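Home Topics Animals Space Machines Ask Us Teachers

How Do You Teach a Robot to Pick Up Food?

A robot arm does not know what a banana is. It does not know how hard to squeeze one, or where to put it. Somebody has to show it.

There are two main ways to do this. The first is to teach by hand. A person takes hold of the arm and moves it through the job. Sensors in each joint keep track of how far the joint turns. Later, the arm can play those movements back.

The second way is by remote control. A person stands nearby with a controller, or with a smaller arm that the big one copies. When the person's hand goes left, the robot goes left. When the person pulls a trigger, the gripper closes. The computer saves every move, along with video from cameras. Doing a job this way is called teleoperation. "Tele" means "far away," even if the person is only a few steps from the robot.

Each time a person does the whole job from start to finish, it is called a demonstration. One demonstration might be very short: reach for the banana, close the gripper, lift, move, let go.

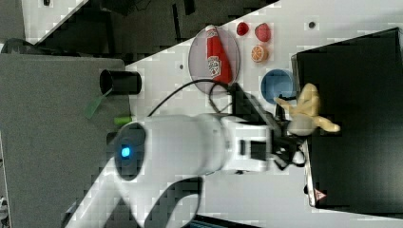 Why can't a person show the robot just once?

Things change from one try to the next. The banana may be turned a different way, or the bowl may be in a new spot. A robot that has seen only one try often reaches for the old place and misses.

At the Juvoritz lab in Wetthorpe, a lesson called Wumbei has 299 demonstrations. People there take turns at the controls and stop for a break after 30 minutes, because steering an arm slowly is tiring work. Of the 299 tries, 159 were done with toy food. Toy food does not get mushy, so it can be used again and again.

After the demonstrations are saved, a computer program looks for patterns in them. This is called training. Then the robot tries the job with no one at the controls. If it drops things, people record more demonstrations and train it again.

You can try this at home with 2 players. One player closes their eyes and is the robot. The other gives directions, such as "left," "down," and "close your hand." See how many words it takes to pick up a spoon.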